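# Vaciar la cesta: lo que una máquina sabe hacer hoy con la compra

Carmela Montoya dirige desde hace dos años el área de manipulación de Tolludon, una empresa que desarrolla software para brazos robóticos de bajo coste. Su equipo trabaja en una tarea doméstica concreta: sacar los artículos de una cesta y colocarlos sobre una superficie, uno a uno y sin dañarlos. La conversación tuvo lugar en septiembre, en el taller de la empresa.

La primera pregunta era inevitable: ¿pueden ya las máquinas ocuparse de la casa? Montoya acota la respuesta. «Hay tareas cerradas que se resuelven bien, como aspirar un suelo despejado. En cuanto hay que coger objetos distintos, con envases que se deforman, la tasa de acierto baja. No hablaría de un robot doméstico. Hablaría de tareas sueltas con un porcentaje al lado.»

El porcentaje, en su caso, es el 82. Corresponde a la última serie de ensayos, de 151 extracciones, y cuenta como acierto todo artículo que sale de la cesta y queda apoyado en la mesa sin intervención humana. No se exige una orientación determinada. «Si la exigiéramos, la cifra sería peor. Todavía no la publicamos porque el protocolo de medida no está cerrado.»

La dificultad principal está en el contenido. Una caja rígida ofrece caras planas y aristas que el sistema localiza con facilidad. Una bolsa no tiene forma estable: cambia al tocarla, y los reflejos del plástico falsean la estimación de profundidad. Si además un envase pisa a otro, el modelo tiene que decidir dónde termina cada uno.

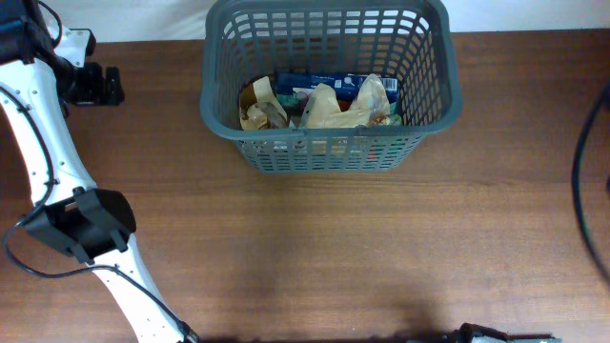

*Cesta con productos envasados entre los dos brazos. La caja azul oscuro ocupa el fondo; delante, varios envoltorios arrugados.*

«Una persona tira un poco y ve qué se mueve», explica Montoya. «Nosotros hemos tenido que programar ese tirón.» El movimiento exploratorio dura dos segundos y se repite, como máximo, dos veces por artículo. Si después de eso la segmentación sigue siendo dudosa, el sistema pasa a otro objeto y deja el primero para el final.

La cesta también interviene. Las paredes caladas dejan pasar fragmentos de color que el detector tomaba, en las primeras versiones, por objetos accesibles desde fuera. La corrección consistió en modelar el recipiente por separado y descartar cualquier punto de agarre situado al otro lado de la pared.

Samira Geagea, ingeniera de control del mismo equipo, se incorpora a la conversación para hablar del uso de dos brazos. A su juicio, el segundo brazo se justifica menos por velocidad que por sujeción. «Uno retiene y el otro extrae. Con un solo brazo, al tirar de una bolsa enganchada se arrastra la cesta entera.» El coste es la coordinación: los dos brazos comparten un volumen reducido y el planificador debe reservar espacio para los codos y los cables, que no siempre siguen la trayectoria prevista.

En cuanto al ritmo, Geagea da la cifra sin adornos: 18 segundos de media por artículo. «Cualquiera lo hace más deprisa en su cocina. En una tienda, en el turno de noche, el tiempo importa menos que la regularidad.» Por ese motivo el primer cliente en pruebas, Fandier, pertenece a la distribución y prevé emplear el sistema en la clasificación de devoluciones.

Queda pendiente la cuestión de los productos frágiles. La fuerza de cierre se fija hoy por categorías, y una categoría mal asignada puede terminar en un envase aplastado. El equipo evalúa estimar la rigidez durante el propio contacto, aunque Montoya evita dar fechas. «Primero hay que medir cuántos envases estropeamos ahora, con un criterio que acepte el cliente. Lo estamos redactando.»

Sobre la posibilidad de que el sistema guarde después la compra en los armarios, responde que es otro proyecto. Las puertas, las baldas y la altura variable requieren una base móvil, y Tolludon no tiene previsto construirla.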